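Startseite Über uns Bildungsgänge Anmeldung Mensa Kontakt

Über die Berufliche Schule Stillden

Die Berufliche Schule Stillden ist eine staatlich anerkannte Ersatzschule in freier Trägerschaft. Sie vereint unter einem Dach die Berufsschule, die Berufsfachschule und das Berufliche Gymnasium mit den Schwerpunkten Wirtschaft, Gesundheit sowie Technik. Im laufenden Schuljahr besuchen 2.092 Schülerinnen und Schüler die Schule, davon 568 in vollzeitschulischen Bildungsgängen. Dem Kollegium gehören 189 Lehrkräfte an.

Trägerschaft und Auftrag

Träger der Schule ist die gemeinnützige Bildungsgesellschaft Foltora. Sie verantwortet Haushalt, Gebäude und Personal; die pädagogische Leitung liegt bei der Schulleitung und der Gesamtkonferenz. Die Abschlüsse sind denen öffentlicher Schulen gleichgestellt. Schulgeld wird in den Bildungsgängen der Berufsschule nicht erhoben. Für die übrigen Bildungsgänge gilt eine nach Einkommen gestaffelte Beitragsordnung, die im Sekretariat eingesehen werden kann.

Die Schule versteht berufliche Bildung als Vorbereitung auf eine Erwerbstätigkeit und zugleich als Teil der Allgemeinbildung. Deutsch, Politik und eine Fremdsprache sind deshalb in allen Bildungsgängen verbindlich und werden bis zum Abschluss unterrichtet.

Geschichte

Hervorgegangen ist die Schule aus einer kaufmännischen Fortbildungsanstalt, deren Unterricht zunächst abends in gemieteten Räumen am Marktplatz stattfand. Mit dem Umzug an den heutigen Standort kamen die gewerblichen Klassen hinzu, später die Pflegeberufe. Das ehemalige Verwaltungsgebäude der Weberei Delić wurde für den Schulbetrieb umgebaut und beherbergt heute die Bibliothek, die Mensa und die Fachräume für Ernährung und Hauswirtschaft. Das Treppenhaus und die Fassade zur Straßenseite stehen unter Denkmalschutz. 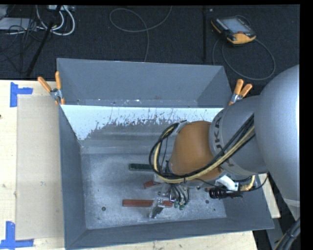
Unterricht und Förderung

Der Unterricht in der Berufsschule wird je nach Ausbildungsberuf in Teilzeit- oder Blockform erteilt. Die Blockpläne werden den Ausbildungsbetrieben jeweils im April für das folgende Schuljahr übersandt. Freistellungen sind schriftlich und vor Beginn des betreffenden Blocks zu beantragen.

Für Jugendliche mit geringen Deutschkenntnissen bestehen zwei Sprachförderklassen. Ergänzend bietet die Schule Stützunterricht in Mathematik und Fachkunde an, der am Nachmittag stattfindet und auf Empfehlung der Klassenleitung besucht wird. Die Schulsozialarbeit steht allen Lernenden offen; Gespräche werden vertraulich behandelt.

Partnerschaften

Mit dem Himari-Kolleg unterhält die Schule eine Partnerschaft, die den Austausch von Klassen des Beruflichen Gymnasiums und gegenseitige Hospitationen der Lehrkräfte vorsieht. Die Bewerbung erfolgt über die Fachschaft Fremdsprachen. Reisekosten können auf Antrag durch den Förderverein bezuschusst werden.

Stand dieser Seite: 22. März 2021

Weitere Seiten
Schulordnung und Beitragsordnung
Bibliothek: Öffnungszeiten und Ausleihe
Hinweise für Ausbildungsbetriebe
Förderverein der Beruflichen Schule Stillden

© Berufliche Schule Stillden | Kontakt | Impressum | Datenschutz | Nach oben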